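Notes, Starkthorpe talk, 6pm slot. Keep it short!!

Thank Edit Pálfi first. Her film, her edit, I only booked halls.

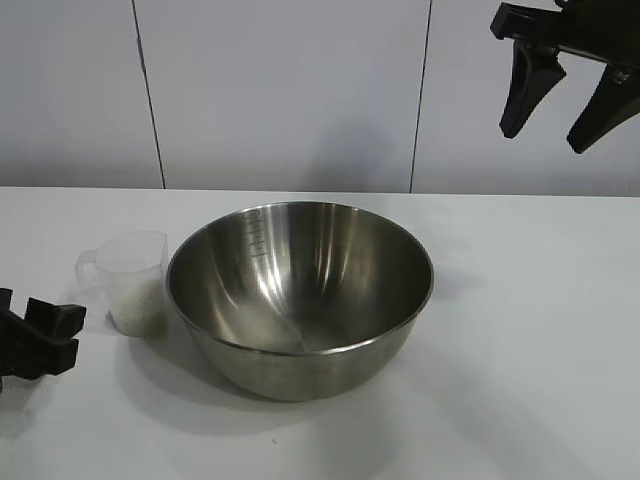 How many people saw it on tour?
Over 400, most of them at the Paterson.

Then the Momach screening. Sound went at reel change, audiance stayed put. Pause for laugh.
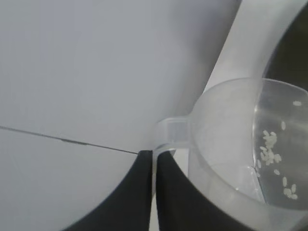
and the second half ran fine, so they asked us back in June. Mention Nimberg cut, 60 minutes, subtitles redone.

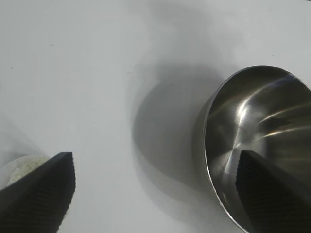 Steel bowl, white tabletop

Money bit. £981 on the door, all into prints. 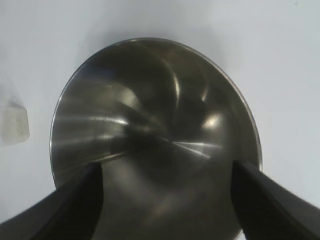
The bowl from above

Clip, lights up, questons.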